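Folding Long-Sleeved Garments on a Bed
Windville Residence Services, Household Skills Guide 8

Residents are asked to fold clean garments before placing them in shared storage. A made bed provides a suitable surface where no table is available.

1. Prepare the surface. Smooth the sheet by hand from the headboard outward, paying attention to the side nearest the wall, where fabric tends to gather. Slight wrinkles are acceptable.
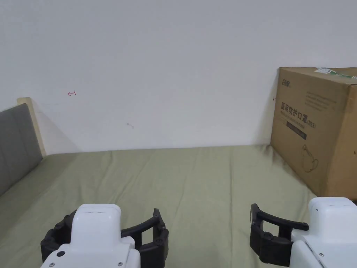

2. Confirm that the garment is completely dry. Fasten the top button, if there is one, and empty any pockets.

3. Lay the garment front side down with the collar towards the head of the bed. Draw the lower hem towards you until the back lies flat, then straighten each sleeve.

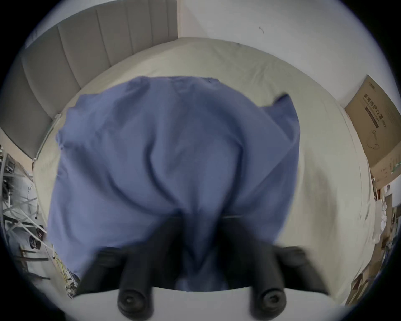 4. Fold one side in towards the centre and turn the sleeve down along its length. Repeat on the other side.

5. Bring the hem up to the collar in two equal folds. The finished width should not exceed 30 cm, the limit for shelves in the Gredon wing.

Heavier items, including dressing gowns, should be placed on hangers.

Last updated: October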